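4. Storage, Folding and the Loss of Shape in Household Knitwear

4.1 Background

Earlier work on the life of knitted garments has mostly dealt with washing. Dimitriou's survey of laundry habits in Gelberg found that owners blamed the machine for nearly every sweater they gave up on, and later studies kept to that line. Storage received a paragraph or two. Our own interviews point the other way. When we asked people to bring out the sweaters they no longer wore and tell us what was wrong with them, the most common complaint was length: the body had grown, or the sleeves had, and the garment no longer sat where it used to.

A knitted fabric is a set of loops, and loops move. Under its own weight a hanging sweater pulls its loops longer and narrower, most of all at the shoulders. Cables complicate this. The crossed stitches draw the fabric in across its width and add weight per unit of area, so a cabled body is both stiffer sideways and heavier than a plain one of the same size.
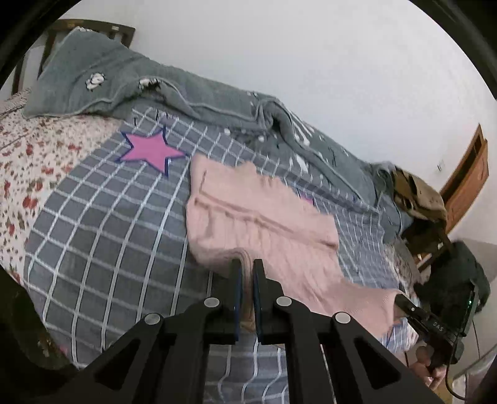

Participants were recruited through two repair cafes in Cludau and a mailing list kept by the Kneževič yarn shop. The full sample was 547 households, which together listed 2,353 knitted garments. We left out socks, hats and anything the owner described as a costume. Each household filled in a storage diary for every garment through May, noting where it was kept, whether it was hung or folded, and how it was folded. Diaries were checked by Berisha and Procházka, who also made the home visits.

4.2 Folding methods

Three methods cover nearly all of the folded garments. In the first, the sleeves are crossed over the back and the body is folded up from the hem. In the second, the sweater is folded in half lengthwise, sleeve on sleeve, and then in half again. The third is rolling, which people told us they had picked up from packing for trips. Most households did their folding on a bed, a few on a table or the top of the dryer. Sunday evening was the usual time -- several diaries have no entries for any other part of the week.

The lengthwise fold was the one most often linked to a lasting crease. The crease runs down the center front, and in a cabled garment it tends to settle in the valley between two cables, where the background stitches are usually purled and the fabric is thinnest. 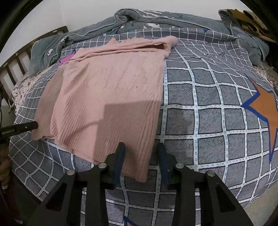

We measured body length at the center back for 895 garments at the start of the study and again at the end. Garments were laid flat without stretching and left to rest before the tape was read. Kelmendi took all first readings and Mogensen all second readings, and neither saw the other's sheets until the data were entered. Having a different reader each time is a weakness, and we return to it in 4.4.

Hung garments grew more than folded ones in every fiber group. The gap was widest for cotton and for wool blended with cotton, and small for pure acrylic. Among the folded garments we found no clear difference in length between the three methods. Stack height did matter: sweaters at the bottom of a deep pile were flatter, and their owners described the cables as "pressed" or "tired," although length was unchanged.

4.3 Hangers

Padded hangers did less for shape than we expected. They removed the small peak that a wire hanger leaves at the shoulder, but body length increased by much the same amount. Folding the sweater over the bar of a Peson trouser hanger, a method used in a handful of Cludau homes, gave results close to flat storage for light garments. For heavy ones it left a ridge across the chest that was still visible at the second visit.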